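Writing the rule before the demonstration

Lusance
Tue 14 May

The cell procedure at Lusance fits on 3 pages. Its author, an automation engineer who asked not to be named, wrote the first draft in October and has cut it twice.

"The first version read like a standard," the engineer said. "People signed it and then did what they had always done. A procedure has to be shorter than the task it covers."

The document governs button-pressing trials, in which an arm is taught to find and press one push button among several. The task looks trivial. According to the engineer, it exposes most of the faults in a lab's habits, starting with what counts as a press.

"If the operator decides after the fact, you have no data. We write the criterion down first. Contact with the housing is a fail. Contact with the button and no travel is a fail. A second attempt is a new trial with a new number." 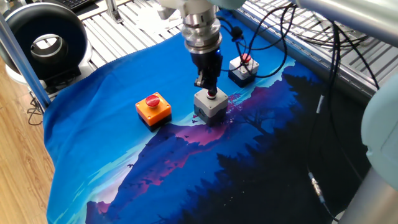

Layout comes next. Boxes are moved between trials according to a list drawn up beforehand, and the list is kept with the log. Housings of different shape and color are mixed on purpose. The surface beneath them may be patterned, but it has to be recorded, and a change of cloth starts a new series.

"A wrinkle is a condition. So is a lamp. Write it down or take it out."

The engineer was firmest on cables. The procedure calls for a check of the full path of the arm with every cable in place, at reduced speed, before each series. Slack is judged at the far end of the reach, where a loop that looked generous at rest can pull tight.

It also separates the buttons used as targets from any control that stops the machine. A red mushroom head on the work surface is a target and nothing else. The real stop sits outside the reach of the arm, carries its own label, and is tested at the start of each shift.

"You do not want a visitor hitting the wrong red button. We had that argument with Wuvance when we shared the draft. They wanted all targets repainted. We kept the color and fixed the labeling."

The log now holds more than 700 trials. Every series of 30 is reviewed by a person who did not run it, and a series with a missing entry is set aside whole. The engineer called that clause unpopular but said it would stay in the next revision — the open question is how long to keep the rejected series.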